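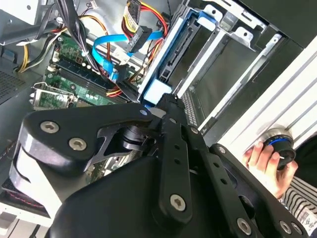 3.2 What people do with the cables

I'll start with the part of the refurbishing job that I thought would be boring, because it ended up eating most of our notes. When we set up the study at the Brestetside repair workshop, the plan was to look at memory. Pull a stick, test it, seat it again, move on. Cables were going to be a footnote. Then we sat down with the first batch of donated desktops and watched people spend most of their time just getting wires out of the way so they could see what they were doing!

We worked with 40 desktops in total, all of them the kind of tower that offices buy by the pallet and then give away when the lease runs out. Every case was opened, laid on its side and worked on flat on the bench, left panel off. I asked people to talk while they worked, and I mostly kept quiet (mostly). The full task sheet is in the appendix, but it boils down to taking out the memory, the data cables and one drive, wiping the dust off, putting everything back, and seeing whether the machine starts.

Power wires first. The bundles that come off a power supply are stiff, they're usually longer than the case needs, and whoever built the machine has often tucked the extra length wherever it would go. Our refurbishers had two ways of dealing with this. One group lifted the whole bundle up and folded it over the side of the case, like pulling back a curtain. The other group left it where it was and worked underneath with one hand holding it up. I expected the folders to be faster, and they were on the way in. On the way out they lost nearly all of that time again, as a folded bundle wants to come back down in a different spot from where it started, and then the side panel won't close. One person closed the panel, heard a fan ticking against a wire, opened it, closed it, heard it again, and did this until the tea break.

Data cables are a different animal. A SATA data cable is flat, light and springy, and it makes its own big loop whether you want one or not. People liked the brightly colored ones. Several told me they use the color as a kind of landmark when they look back into a case after looking away, and I do the same thing at home without ever having thought about it. The trouble is the plug. Some have a metal clip and some don't, and the ones with a clip need a squeeze before they'll let go. If you miss that and just pull, you can take the socket's plastic shroud off with the plug. We lost 2 sockets this way, both in the first week, and after that I put a line about clips on the task sheet in capital letters.

The power plug for a drive is right beside the data plug and looks a bit like a bigger brother of it. It's also the one people wiggled. I noticed almost everybody did a small side-to-side rock before pulling, and when I asked, they said it was stuck. I tried it myself on a spare drive and yes, it does feel stuck, right up to the moment it comes off all at once and you knock your knuckles on the drive cage. (The cage edges are not friendly. We bought more plasters.)

3.3 Memory, and the order of things

Now to the memory. The slots sit in a row with a small latch at the end, and on the boards in our batch the latches were easy to see but not always easy to reach. Where a cable crossed over the slots, people tended to press the latch with a fingertip from above, at a slant, and the stick would pop up at one end only. That's fine for taking it out. Putting it back at a slant is where things go wrong. A stick that's seated at one end looks seated from almost anywhere you'd normally stand, and the machine then does nothing at all when you press the button, or beeps at you.

We timed the memory step separately, and of the 40 machines, 33 started on the first try after reassembly. I went back over my notes for the rest and the story was nearly always the same: a stick not fully down, in a case where the cables had gone back in before the memory. So the order matters quite a lot. Memory first, with the board as clear as you can get it, then the data cables, then drive power, then the big bundle last of all. The old Dukura checklist that the workshop had been using puts the cables first, I guess so they don't get forgotten. We swapped the order halfway through the study and the workshop has kept it that way.

I should mention the processor socket, even though nobody was supposed to touch it. The lever on the side is very tempting. It sticks out, it's shiny, and a sleeve or a loose wire can catch on it. We told everyone to leave it closed, and everyone did, but two people asked if they could check underneath "just for dust." No!

3.4 Dust, briefly

Vent panels collected more dust than anything else in the batch. We used a soft brush and a Mac Carthaigh hand blower, brushing from the inside and blowing outward, so the fluff left the case instead of settling on the board. Brushing took longer when a bundle of wires ran along the same wall as the vent, and people often skipped the part of the grid hidden behind it. I don't blame them. I'd suggest anyone repeating this work adds a short step for holding the wires aside before brushing, and a lamp with a bendy neck. Ours was a Ziludico with a clamp, and by June everyone was fighting over it.

Timings for each step, split by folders and non-folders, are given in the next section.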